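Fitting the Nulter chain kit to your Lovness twin, part 2: setting the slack

OK, if you followed part 1, the old chain is in the trash and the new one is sitting on both sprockets with the link clipped. I've done this job on my own Lovness more times than I'd like, so I'll tell you how I do it, including the spots where I've messed up.

What you need: the axle wrench, two small open-end wrenches, a ruler, a torque wrench and a can of Jaiswal chain lube.

Step 1. Get the bike on the rear stand and put it in neutral. Engine off! Please don't ever run it in gear to "help" the chain around. Fingers and sprockets don't mix.

Step 2. Spin the wheel slowly by hand and push up on the bottom run of the chain every so often. You're hunting for the tightest spot, and that's where you'll measure.

Step 3. Loosen the axle nut just enough that the wheel can slide.

Step 4. Turn both adjusters the same amount, a quarter turn at a time (left, then right, then measure again). I'm after 34 mm of up-and-down play in the middle of the bottom run.

Note: The stamped marks on my swingarm are a little off, so I measure from the pivot to the axle on both sides. Takes two minutes and saves a tire.

Step 5. Snug the axle nut, check the slack again (it likes to creep on you), then torque it to the number in your shop manual.

Caution: If you have the Nalletti rear caliper, make sure the hose isn't pinched behind the bracket before you tighten anything. Ask me how I know.

Step 6. Pump the rear brake pedal until it feels firm, then wipe down the chain and lube the inside of the lower run while you turn the wheel by hand.

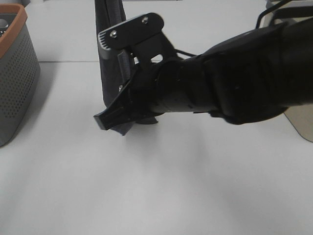 After the first ride

New chains stretch a bit early on. I go out for an easy 5 miles, let everything cool off, and measure again at the tight spot. After that I check it at every fuel stop for the first week, and a full clean and lube comes around at 2,000 miles, sooner if you ride in March slush like I do. If one adjuster runs out of thread before the other, go back to step 3 and square up the wheel.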